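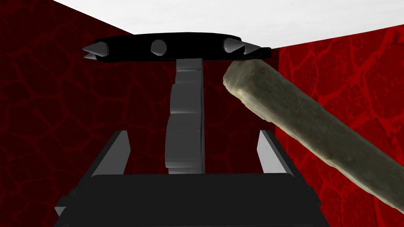

Wallpaper at Pekwood: Your Questions Answered

We get a lot of the same questions at the counter and over the phone, and we love talking wallpaper, but we also know that some of you are reading this at 11 at night with a half-stripped wall behind you. So we've put the usual ones together on one page. If yours is missing, come by the shop in Bamisville or leave us a message and one of us will call you back, usually the next morning.

How do I figure out how much paper to buy?

Measure the width of each wall and the height from the baseboard to the ceiling, write it all down, and bring the paper with you (the paper you wrote on, I mean, although a scrap of the old wallpaper is always fun to see too). We'll do the math with you. Please don't subtract the doors and windows before you come in. People like to do that to save a little money and then they end up short on the very last wall, and by then the batch may have changed.

Speaking of batches, every roll has a batch number on the label, and all of yours should match. Two batches of the same paper can look identical in the store and quite different once they're side by side on a wall in afternoon light. Keep one label in a drawer when you're done. You'll thank yourself in a few years.

Is a small bathroom too small for a bold pattern?

We hear this one more than any other, and I'm afraid you won't find anybody here to talk you out of it! A powder room is where a lot of our customers get brave. You're only in there for a few minutes at a time, you don't have to match it to the couch, and it takes fewer rolls than a bedroom, so you can often afford the paper you fell in love with.
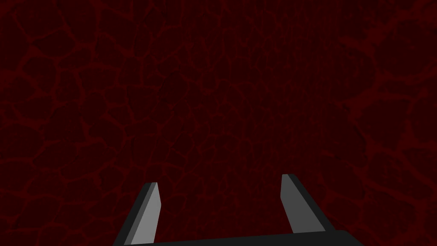 Deep maroon with a crimson cell pattern, very close up.

What we do suggest is looking at a dark paper under the bulb you'll really be using. Reds are the trickiest. A red that looks rich and cozy in our window can go nearly brown under a dim fixture, and a cheerful one can get awfully loud under a bright one. Take a sample home, tape it up next to the mirror, and live with it for a few days — morning and evening both. Trinidad Miranda, who runs our sample desk, will lend you up to 2 large samples at a time and she's very relaxed about when they come back.

Will wallpaper hold up in a bathroom with a shower?

Usually, yes, if the fan works and you use it. Vinyl-coated papers are the easiest to live with. Uncoated papers and grasscloth are happier in a half bath, where there's no steam to speak of. If your paint is already peeling up near the ceiling, fix that first and find out where the moisture is coming from, and then come see us about paper.

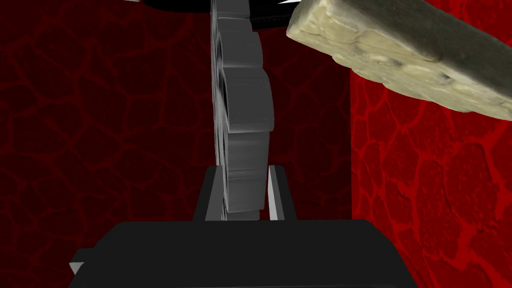
You'll also want to give fresh paste time to dry before anybody takes a long hot shower. We tell people to wait until the seams feel completely firm and the paper has stopped looking patchy, and then to wait one more day on top of that. It's a nuisance in a house with one bathroom, we know. Amr Ait Ali papered his own last September and sent his whole family to his sister's for the weekend, which everybody apparently enjoyed very much.

Can I paper over old wallpaper?

You can, and sometimes it even works, but we'd rather you didn't. The new paste can soften the old paste, and then the whole lot may come away together. If the old paper is painted over several times and stuck like cement, talk to us about liner paper before you give up and reach for the sledgehammer.

What do I do about the toilet?

Ah, the toilet. There's that narrow space behind the tank that nobody's hands fit into. If you're at all comfortable with it, shut off the water, drain the tank, and take the tank off. It makes the job so much easier, and you can run your strips straight down to the baseboard with no fiddling.

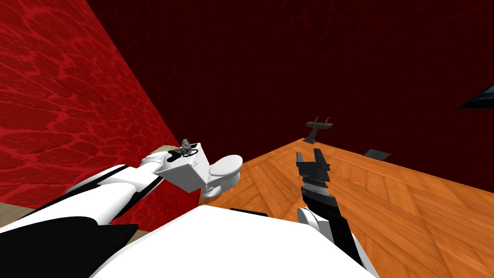 If you'd rather leave it in place, cut the strip a little long, slide it down behind, and smooth it with a flat paint pad on a stick. Rocío Nieto wraps a yardstick in an old T-shirt and swears by it. Put a drop cloth over the floor before you start, particularly if it's wood, and wipe up paste as you go.

Which wall should I start on?

Start in the corner people notice least, most often the one behind the door. Your pattern probably won't match perfectly where the last strip meets the first, and that's the spot to hide it. Use a level or a plumb line for your first strip and don't trust the corner itself, especially in the older houses near the river.

Do you hang wallpaper too?

We do! Abilio Segura handles our installations. A typical powder room is $550 for labor, with the paper separate, and he'll tell you up front if your walls need extra work. He's often booked well ahead in the fall, so call early if you have company coming for the holidays.

Can I return unopened rolls?

Yes, within 26 days, with the wrapper on and your receipt. Special orders can't come back, I'm sorry to say, so please borrow that sample first.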